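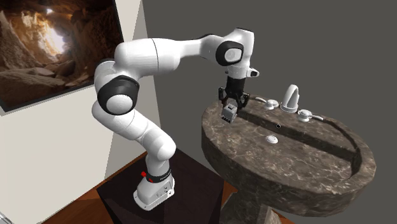
Well, it took me most of August, but the simulated bathroom cell is back in service, and I promised I'd write up what was wrong with it. If you've opened the Nodby project lately and wondered why the sink task kept dropping its block, this one's for you!

A quick refresher. The cell is one seven-joint arm on a pedestal, one two-finger gripper, and a marble sink that everybody complains about. The job is to carry a little gray block over to the rim and set it down. Back in February it ran fine. Then we moved everything over to the new scene files (the Ruvthorpe set) and the arm started jabbing the stone like it was mad at it.

My first guess was the gripper, so naturally I spent four days on the gripper. I swapped the finger pads, I turned friction up, I turned friction down again. No change at all. Then I did what I should have done on day one and checked where the arm's base was sitting compared to the top of its pedestal. It was off by 11 millimeters. The new pedestal is a bit taller than the old one, and the mounting offset had been typed in by hand (by me, I'm pretty sure) and never updated.

So the fix was boring. The base now reads its height straight from the pedestal, and if you swap the pedestal, the arm comes along with it. I also redid the collision shape for the sink. The old one was a plain oval with a flat top, and the rim on this model is thick and rounded with a rough edge, so the block would touch down on something that wasn't there and slide off into the basin. The new shape has 831 faces, which is plenty for a sink, and it still loads fast on my sad old laptop.

After that I ran the whole placement routine 222 times overnight with the block starting in a slightly different spot each time. Four drops, all of them on the side closest to the faucet handle, where the wrist has to twist pretty hard to get in. I'm leaving that alone for now. If somebody wants to play with the approach angle, please do, just save it under a new name!

Couple of housekeeping things if you use the cell. Pull the latest Nodby files before you start, and delete your local cache, or you'll get the old sink under the new arm and a very confusing afternoon. Run the base check from the Staltard menu whenever you change furniture. And please send the arm back to its home pose before you save. I keep opening the scene with the gripper parked inside the marble.

Next up is the drain stopper, which currently weighs as much as the pedestal. I'll get to it after the long weekend.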